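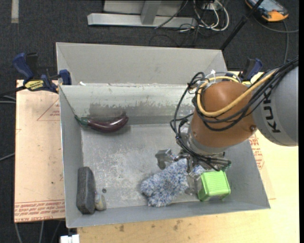
3.2 Clutter layout and object classes

Layouts were drawn from a pool of 17 household and toy items, grouped by Talpur and Pangaribuan into rigid, compressible and textile classes. Each layout was used until the contents had been redistributed 13 times, then replaced. Over the study this gave 2,625 annotated layouts. Object positions were labeled by wall contact, by neighbor contact and by visible surface.

The sloped walls of the bin have a strong effect on these labels. Elongated items tend to settle lengthwise along the foot of a wall, while flat blocks may come to rest on edge and hide smaller items beside them. Textile items have no stable outline - their labels were therefore assigned by color and texture alone.

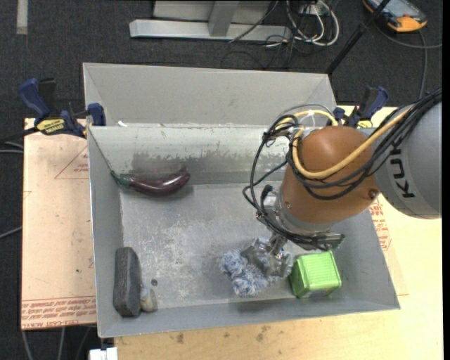

Page last changed: Thursday, 16:40

Figure 2. Mixed layout with the eggplant near the back wall, the sponge on edge in the front left corner with a small pale item beside it, and the blue-and-white fuzzy item next to the green cube.

Small items next to a propped block were the main source of disagreement between the two annotators. Such cases were passed to Mikkelsen for a third label. Marks and stains on the bin floor and walls were left in place and were excluded from the object masks by hand.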